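Vomora Refurbishing, Rekberg site
Minutes of the monthly staff meeting, May
Start: 2 p.m., in the break room. Present: disassembly, testing, packing, shift leads, works council, site management.

1. Minutes of the last meeting
Accepted with one correction. Under item 4 it must say "gloves are ordered", not "gloves have arrived". They are still not arrived.

2. Robot cell at bench 6
Site management reported on the first full month. The cell handled 1119 desktop computers. Around 60 of them were given back to the manual benches, mostly because of a bent case or a clip that was broken before. Trirkix, who installed the cell, will look at the clip problem at their next visit.

The shift lead of disassembly explained how the work is divided at present. A person takes off the side panel, puts the computer on its side on the bench and looks if the case is one the program knows. After this the arms work on the parts inside. Memory modules and processors have their own places on the printed plate beside the case, and the person checks each one before it goes to testing.

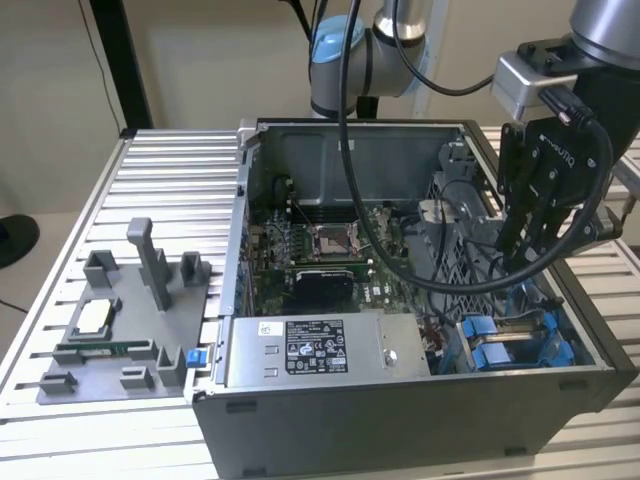 Several colleagues from disassembly said that their hands and wrists are less tired at the end of the shift. On the other side, the waiting is found unpleasant. One has to stay near the cell but there is not enough to do, and walking away for a short time is not allowed under the present rule. Proposal: one person looks after the cell and also does the sorting of cables at the next table. The works council agrees with a trial, if the sorting has no target number during the trial.

Question from testing: will there be fewer places in disassembly after the summer? Management answered that no contract ends because of the cell. Two colleagues will be asked if they want to learn the operation and small repairs of it. The works council wants this answer in written form and asked that the pay grade for operators is clarified before anybody signs for the training. Management will bring both to the next meeting.

It was also asked who may stop the cell. Answer: everybody, at any time, without asking the shift lead first. The sign at the bench will be made larger.

3. Liao software
The new labels print slowly on the old printer. Packing keeps the old labels until this is solved.

4. Break room
The second microwave is repaired. The request for later opening of the side door on Thursday is postponed.

Next meeting: June, same time. Topics to the shift leads, please in writing.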